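# How to run a stall at a craft fair without losing your shirt

I have sold hand-bound notebooks at fairs for long enough to have made every mistake below, several of them twice and one of them annually.

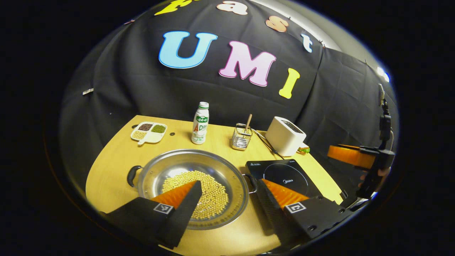
Most advice on the subject assumes you have a van, a spouse and a head for figures. What follows is for people with a hatchback, a folding trolley and a vague feeling that their aunt was right and they really should sell some of this stuff.

## 1. Pick the right fair

Go as a customer first. Walk round at two in the afternoon, when the early rush has gone home, and look at the stallholders' faces. If they are all talking to each other, the fair is dead. If one of them is asleep, ask which pitch he's on and avoid it.

Things to find out before you pay:

- what the pitch costs, and whether a table is included
- how many stalls sell the same thing as you
- whether you can park near the door to unload
- what happens if you cancel

My first fair was at Flandatley, in February, in a hall with a fine Victorian roof and the heating of a fine Victorian well. I paid for a corner pitch on the grounds that corners get seen from two sides. Both sides were the queue for the toilets. I sold one notebook to a man who needed something to lean on.

A cheap pitch at a busy fair beats a grand one at a quiet one. A rough rule is that you should expect to take six times your pitch fee. If you can't see how you'd manage that without selling the trolley, look elsewhere.

## 2. Make enough, then stop

New sellers arrive with either nine items or the entire contents of the spare room. For my second fair, at Rurnberg, I made 138 notebooks, working until one in the morning for most of a month. I brought home 127 of them. You can do the sum yourself. I did it in the car park.

Take a good spread of small, cheap things and a handful of expensive ones. The expensive ones hardly ever sell. They are there to make everything else look reasonable, a job they do very well and for which they should be thanked.

## 3. Do a practice layout at home

Measure your table. Mark out the same size on the floor with masking tape, or use the kitchen table if it's close enough, and lay out the whole stall as if people were coming.

1. Put the tallest things at the back. Use boxes under the cloth to get some height.
2. Put the cheapest things at the front, at the end people will reach first.
3. Leave a gap for you to wrap things in. It needs to be larger than you think.
4. Walk away, make a cup of tea, and come back as a stranger.
5. Take half of it off.

Step five hurts. Do it anyway. A crowded table looks like a jumble sale, and people will offer you jumble-sale money.

When you're happy, take a photo on your phone. At seven in the morning, with cold hands and a stranger's gazebo leaning on you, you will not remember where the little basket went.

## 4. Sort out the sign

Your sign has to do two jobs: say what you sell, and be readable by a person walking past with a child under one arm. Mine used to say "Quire & Gather" in a thin, curly script. It took me a year to find out that people thought I was a choir.

Use big letters. Fat ones are easier to read than elegant ones. Pin or stitch them on properly, and hang the thing above head height, where your customers' heads won't cover it. If the name of your business gives no clue to what you make, add a second line that does. "Notebooks" has done more for me than any pun.

Stand well back and read it. Then ask somebody who doesn't love you to read it.

## 5. Price everything, and mean it

Put a price on every single thing. A good share of customers would sooner walk into the sea than ask what something costs, and I am one of them.

Add up your materials, your time at a wage you wouldn't be ashamed to pay someone else, and a slice of the pitch fee. The figure will horrify you. Lower it slightly if you must, but don't apologise for it, and above all don't say "oh, just give me a fiver" when somebody picks up the thing that took you two evenings.

I learned this from Marcelle Hamel, who had the pitch next to mine at Lecomte and sold felt slippers at a price that made me cough. A woman asked whether she'd take less. Marcelle said "No," very pleasantly, and carried on sewing. The woman bought two pairs. I have been practising that "No" in the bathroom mirror ever since and still can't get past the first letter.

## 6. Pack the boring bag

Stock you will remember. The boring bag you won't, so keep it packed all year:

- scissors, tape, string, safety pins
- a float in small change
- card reader and its charger
- a spare battery pack
- bags or paper for wrapping
- bulldog clips, more than seems sane
- a pen that works, plus the one that will be borrowed
- lunch
- a second jumper

The clips are for outdoor fairs. At Borotholm the wind got under my cloth and the whole display went over the sea wall like a burial at sea. Some of the notebooks floated. I have since described them as having a deckled edge.

## 7. Behave like a shopkeeper

Stand up, or sit on something high. If you're low in a camping chair, people have to look down at you, and it makes them feel like the bailiffs.

Say hello once, then leave people be. Have something to do with your hands. Making a bit of whatever you sell works best, and you also end the day with more stock, should that be a thing you want.

You will hear "I could make that myself" before eleven o'clock. Agree warmly. They won't.

## 8. Write it down before you unpack

When you get home, before the bath, note what you took, what the pitch and petrol cost, what sold and what people picked up and put back. That last one is the useful bit. If everyone handles the green one and nobody takes it home, the price is wrong or the green is.

Keep the notes together in one place. I use a notebook. I have plenty.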